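The Bus Fare Should Stay Where It Is

6/27/05

The transit board of our county wants to raise the bus fare again, and this time the members want to do it before the new routes are open. I have read the whole proposal, all 62 pages with the tables, and I am against it. I will try to explain why in a calm way, although I ride the number 3 bus every morning from Girnness to the center and I am not a neutral person in this matter.

First, the money. The board says that the bus system is missing 1,173 thousand dollars for the next budget year. I believe this number. Fuel is expensive now and the older buses need many repairs. But the proposal puts almost the complete hole on the shoulders of the riders, and it asks nothing from the parking garages, nothing from the developers at Prurkitz, and nothing from the drivers who come in each day from outside the county and use our roads for free.

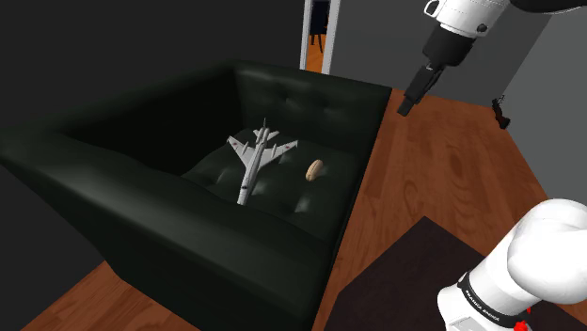
A model airplane on a dark green sofa.

When I came to this country I did not own a car for six years. I learned the city through the bus window. In the place where I grew up, the bus was for all people, the doctor and the cleaning woman sat in the same row, and when the price went up the doctor complained too. In our county the doctor does not notice. The person who notices is the one who cleans the offices at night and must change buses at Quinlan, and who pays again if the second bus comes after the transfer has expired. I have seen this happen many times. The driver usually feels bad about it, but the machine does not accept an old transfer.

The board answers that there will be a discount card. I looked for the details of this card. To get it, a person must go to the office on a weekday between ten and three, with two papers that prove the income. Somebody who works two jobs cannot go there between ten and three. In April the county sent a letter about the card to 1,883 households, and the letter was only in English. I can read it today. In my first year I would have put it in the drawer with the other letters I was afraid of.

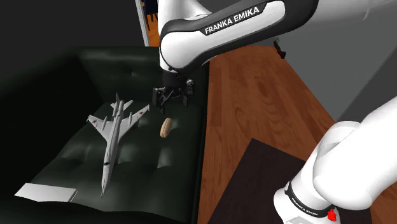 Would the discount card protect riders with a low income?
It would protect the ones who can reach the office during its opening hours and bring the right papers, and the rest would pay the full new fare.

There is also the question of what we get for the higher price. The Zulen line was promised two years ago. The poles for the stops are already standing, with plastic bags over the signs, and grass is growing around them. The proposal says that the line will open "when ridership supports it." I do not understand how ridership can support a bus that does not drive. People in Zulen bought cars in the meantime, some of them with bad loans, and now the board will look at the empty stops and say that there is no interest.

I want to be fair to the other side. A bus system cannot live from good wishes, and I would not like to see the mechanics lose their jobs. If the fare stays the same and no other money comes, the evening service will be cut, and this would be worse for many people than a higher price. I accept this argument. It is the reason why I ask for a different source of money and do not only say no.

A small charge on the monthly permits in the public garages would be a beginning. The board had this idea in its first draft, on one page, and in the final draft the page is gone. I have asked by mail why it was removed and I got a polite answer that thanked me for my interest in public transportation.
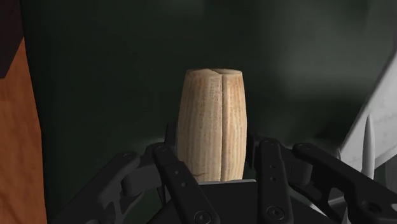 Tan wood with a fine vertical grain.

The members will vote after the public hearing. The hearing begins at six in the evening, in a building where the last bus leaves at half past seven, so the riders who want to speak should put their names on the list early. I will be there, and I would like to hear from the members who voted for the last increase what they did with it.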